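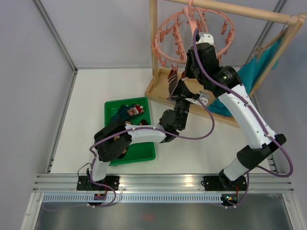 Hulis Round Clip Hanger, 26 clips

Item 244-R
In stock, leaves our warehouse in one or two working days

The Hulis is a round hanger for small laundry: socks, underwear, baby clothes, face cloths, gloves, swimwear. It folds in half for storage and opens again with one hand. We sell it since January in the new version, which has a stronger hook and two more clips than the old one.

Who it is for

Many of our customers live in apartments where there is no place for a big drying rack, or where the rack is already full with shirts. Small things take the most room on a rack, even though they weigh almost nothing. On the Hulis you can dry 13 pairs of socks if you give each sock its own clip, or 26 pairs if you hang both socks of a pair together. The second way is slower to dry, and for thick winter socks we do not recommend it.

You can hang it on a shower rod, a closet bar, a balcony line, a door frame hook or the rod of a wooden clothes stand. The opening of the hook fits rods up to 1 3/8 inches thick. On a thin line the hanger can slide in the wind. For this reason there is a small locking tab at the end of the hook, please close it when you hang the Hulis outside.

Details

Diameter, open: 15 inches
Height with hook: 13 inches
Weight: 11 ounces
Material: polypropylene, clips with steel springs
Maximum load: 5 1/2 pounds of wet laundry, spread evenly
Colors: see the color menu
Spare clips: 2 in the box, more can be ordered (see below)

How to load it

Begin with the two heaviest pieces and put them on opposite sides of the ring. Then fill the outside, and the inside last. If you load only one side, the ring will tilt and the clothes will touch each other in the middle.

Hang socks by the toe. The elastic at the top keeps its shape longer this way, and a mark from the clip is hidden in the shoe. Bras are best clipped at the center between the cups, not by the straps. For wool, use two clips or dry the piece flat on a towel.

Turn the whole hanger a half turn after a few hours if it hangs near a wall.

Care

Wipe with a damp cloth and mild soap. Do not put it in the dishwasher. Strong sun makes all plastic hangers weaker with the years, also ours, so please take it inside when the laundry is dry. In freezing weather the clips become stiff. Let them warm up in the room before you open them, otherwise they can crack.

Which hanger do I need?

Hulis: round, 26 clips, for a household of one to three people.
Nevlow: rectangular, 40 clips, hangs from two hooks. Better for families, but it needs a straight rod at least 24 inches long.
Senuveck: small travel hanger with 8 clips, folds flat, goes in a suitcase.

The clips are the same on all three, so spare clips can be exchanged between them.

Spare parts

Clip with link, bag of six: item 244-C
Hook with locking tab: item 244-H (fits only the new version)

To change a clip, press the link open with your thumb and pull it down from the ring. No tool is necessary. If you have the old version and the hook is broken, write to us before you order. We still have a few old hooks in a drawer and we send them for the price of the stamp.

Customer reviews

"I use it in the bathroom over the tub. The clips are strong enough for jeans shorts, but they leave a small mark on thin cotton." Yareli Bañuelos

"Good for baby socks. I wish the hook was a little wider, my shower rod is very thick." M. Hrnčiar

Answer from the shop: For thick rods, we recommend to hang a simple S hook first and put the Hulis on it.

Shipping and returns

Orders with up to three hangers go in one flat box. You can return the hanger in 30 days, also if you have used it, only please send it dry. Return shipping for a damaged item is paid by us. Take a photo of the broken part and send it with your order number, you do not need to send the hanger back.

Questions about this item are answered by Crescencio Bañuelos, Monday to Friday, in English or Spanish.

Page updated Feb 27, 2026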